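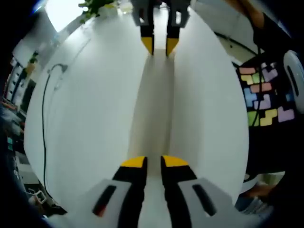 Tullio Sanna comentó que él dejaría la masa madre en la nevera toda la noche y no se complicaría más la vida, y con eso se montó el lío, porque yo llevo años haciendo justo lo contrario y el pan me sale bien. Así que abro hilo aparte, que en el otro ya estábamos mezclando las harinas con los hornos y no había quien se aclarase.

Os cuento cómo lo hago yo. Refresco la masa por la mañana, antes de desayunar, la dejo en la encimera tapada con un paño y a mediodía ya está para amasar. En invierno le cuesta más, claro, y entonces la arrimo al radiador (sin pegarla, que una vez se me coció por un lado y fue un disgusto). Uso harina de centeno de Stilley mezclada con la blanca de siempre. Mi pregunta es si de verdad notáis tanta diferencia de sabor con el reposo en frío, o si es más bien por comodidad.

Un abrazo a todos y perdonad el tocho.

antigoni_t
15 de diciembre de 2022

---

harish.rawat escribió:

¡Qué alegría de hilo! Pues mira, yo sí la noto, y mucho. Con el frío me queda un punto ácido que en casa nos encanta, sobre todo con mantequilla y un poco de sal por encima. Eso sí, a mi suegra le parece que el pan "está pasado" y se come el del supermercado tan feliz, de modo que para gustos, colores. Yo probaría a hacer una hornada de cada manera y comerlas el mismo día.

---

CuipingJin escribió:

Antigoni, yo no tocaría nada. Si te sale bien a tu manera, ¿para qué? Ya sé que ahora en todos los libros aparece la nevera, pero mi tía hacía panecillos en un piso donde la nevera apenas enfriaba y todavía me acuerdo de cómo olía la escalera. El frío viene muy bien cuando trabajas y no puedes estar pendiente, eso sí te lo reconozco.

Lo que me preocupa más es el radiador. La masa se seca por arriba aunque tenga el paño, y luego esa costra te deja grumos en la miga. Prueba dentro del horno apagado con la luz encendida.

---

tullio_sanna escribió:

A ver, que yo no dije que lo otro estuviera mal, dije que no me complicaría, y lo mantengo. Cuiping, con todo el cariño, lo de tu tía es precioso, pero seguro que esa mujer tenía una mano que yo no tengo. A mí la masa a temperatura ambiente se me pasa en cuanto me despisto, y yo me despisto siempre. En junio, con el calor, se me salió del bote y me encontré la balda hecha un desastre. Desde entonces, nevera y a dormir tranquilo.

El bote, por cierto, que sea de boca ancha. Tengo 2 de la marca Rultum y se limpian muy bien.

---

antigoni_t escribió:

Gracias, gracias, qué bien os explicáis todos. Tullio, no te enfades, que te cité con cariño. Lo de la costra que dice Cuiping me ha pasado tal cual y yo echándole la culpa al centeno, fíjate. Esta tarde he sacado el bote del rincón del radiador y lo he metido en el horno con la luz.
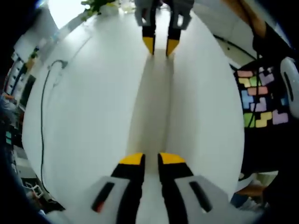
También he decidido hacerle caso a Harish y preparar una hornada de cada, con la misma harina y la misma sal, para que la comparación sea justa. La de la nevera la amaso esta noche después de cenar y la otra mañana, a mi hora de siempre. Lo único que me falta por decidir es si las hago en molde o en hogaza, porque el molde me perdona mucho más, pero la corteza no tiene ni punto de comparación.

---

barry_cheetham escribió:

Hogaza, mujer, siempre hogaza. Y no os peleéis por la nevera, que lo que manda es la harina. Con la de Brandmont me quedaba todo plano hiciera lo que hiciera, frío o calor, y cambié de saco y santas pascuas.

---

CuipingJin escribió:

Barry, ahí no estoy de acuerdo. Yo con Brandmont hago un pan muy decente, solo que pide menos agua. ¿Le bajaste el agua o seguiste con la misma receta?

---

barry_cheetham escribió:

La misma receta, me has pillado. Todavía me queda medio saco en el trastero, así que el domingo le doy otra oportunidad con menos agua y os digo.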